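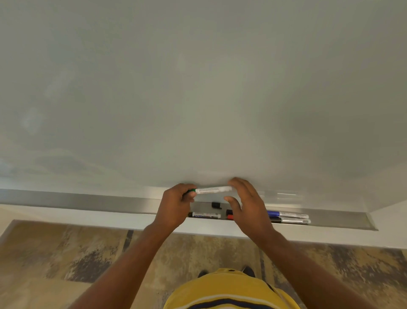 El rotulador verde, sujeto justo encima de la bandeja de la pizarra.

Llevo dos semanas peleándome con el planificador de tareas de Skallton (el programa con el que en el taller le decimos al brazo qué coger, en qué orden y dónde dejarlo), y os cuento los trucos que me han ahorrado más disgustos. ¡Casi todos caben en una bandeja de rotuladores!

Empezad por escribir la tarea a mano, en castellano corriente, antes de abrir el editor. «Recoger la bandeja» no es una tarea, son un montón: localizar, agarrar, girar, comprobar el tapón, soltar. Yo partí la mía en 35 pasos y luego junté los que sobraban.

Para la percepción, ojo con las pizarras brillantes. Los reflejos y los restos mal borrados me volvían loco el detector, así que ahora limpio con un paño de microfibra y bajo la exposición. Mano de santo.

Los tapones sueltos van como objeto aparte — Mared Gough me lo repitió hasta que le hice caso —, con su propia etiqueta. Si los metéis en la clase «rotulador», el planificador intentará agarrarlos por un cuerpo que no tienen.

En el control, poned un límite de fuerza bajo para el cierre de la pinza y subidlo de 5 en 5 por ciento, probando cada vez con el mismo rotulador.

Y guardad los registros de cada prueba con nombre y fecha, por favor. Yo tengo 655 archivos que se llaman «prueba_buena» y sigo buscando el del martes.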